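Shop > Help & Advice > Wall Baskets and Fabric Panels

Filed under: Craft Corner Questions

28 November 2020, by the Allbridge shop team

We get a lot of letters about hanging wire baskets over fabric-covered walls, and they tend to arrive in a rush once people start clearing out their sewing rooms and craft tables for the winter. We've gathered up the ones that come in most often and answered them as fully as we can. If yours isn't on the page, write to us anyway, we do like hearing what people are up to!

Will a wire basket damage my fabric panel?

It can, if the cut ends of the wire rub against the cloth every time you reach in. Run a finger along the back of the basket before you hang it (gently, please) and if anything catches, a dab of clear nail polish or a bit of tape will usually take care of it. Loose weaves such as linen snag more easily than a tight cotton, and anything with a brushed surface will show a flattened patch after a while.

Should the basket hang from the panel or from something behind it?

Always from something solid. Fabric, even nicely stretched fabric, will sag under a pair of scissors and a few spools of thread, and once it has sagged it is a terrible job to get flat again. A rail or a post is what you want. If you have the Lunde rail, the clips go straight over it. If you have posts of your own, cable ties do very well, and you can snip them off when you change your mind, as most of us do.

Which color basket goes with a busy print?

My own feeling is black, nearly every time. We tried white on the big swirly prints and it looked fussy to us, while a plain black grid sits quietly against the color and still lets you see the pattern through it. Open mesh matters more than the color, though. A solid bin covers up the very part of the print you paid for.
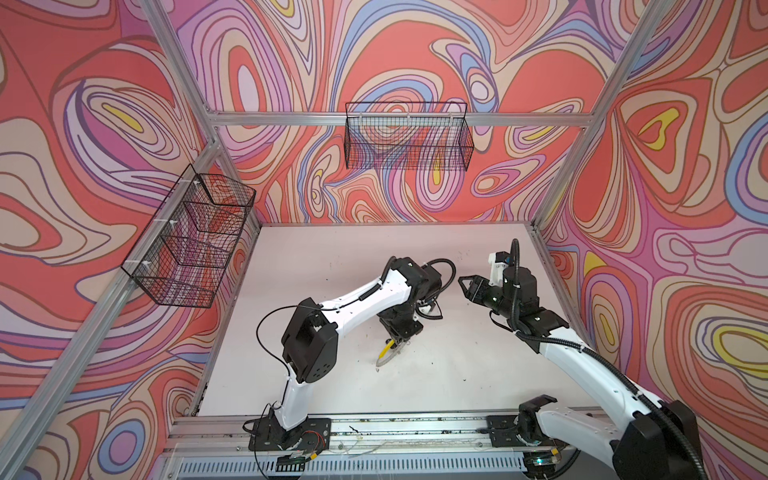

Black mesh baskets over a swirl print in coral, lavender and periwinkle, with a touch of mustard.

If you're using a large pattern like this, don't worry too much about matching it at the corners. We fretted for a whole afternoon over our first set and then decided that with so many loops and curves, your eye simply carries on around. Stripes and checks are another matter, and for those you'll want to buy a little extra and line them up before you cut.

How much can I put in one?

The small Plodo basket is rated for up to 50 ounces, provided both clips are on properly. That's plenty for thread, tape, pens, a glue stick and the odd ball of yarn. Please don't use it for an iron. We have had that question more than once, and the answer is still no.

My basket hangs at an angle. Is that a problem?

Only if it bothers you, or if things roll down to one end and you can't get at them. Check whether one clip is sitting lower than the other. If you're fixing to a slanted post, the basket will want to follow the slant, and you can bring it back by putting one tie higher than the other and tightening them a little at a time, going back and forth between the two. It takes some patience, so put the radio on.

How high should I hang it?

We tell people to leave 17 inches between the tabletop and the bottom of the basket, which gives you room to work without bumping your knuckles. If you sit down to work, or you're on the shorter side like several of us here, bring it down a bit until you can see into it without getting up.

Can I wash the panels?

The cotton ones, yes, in cold water, and hang them to dry. Iron them on the back while they're still slightly damp. The Corker range has a stiffened backing and should only be wiped with a barely wet cloth. Try a hidden spot first, as the darker outlines on some prints can bleed.

How do I get scuffs off a white tabletop?

Start with warm water and a drop of dish soap, then baking soda on a soft cloth for whatever is left. Most pencil and shoe-type marks lift with that. Small dark specks may be nicks in the surface with dust in them, and an old toothbrush will get the dust out even if the nick stays. Please stay away from steel wool.

Do you sell the clips separately?

We do, in bags of 26. They come in white or clear, and they fit the older baskets as well as the current ones. The black clips are out of stock until March.

Can I return a panel once I've cut it?

I'm afraid not, though we're happy to send a swatch before you order. Tell us the name of the print and where you'd like it mailed, and do allow a few extra days at this time of year.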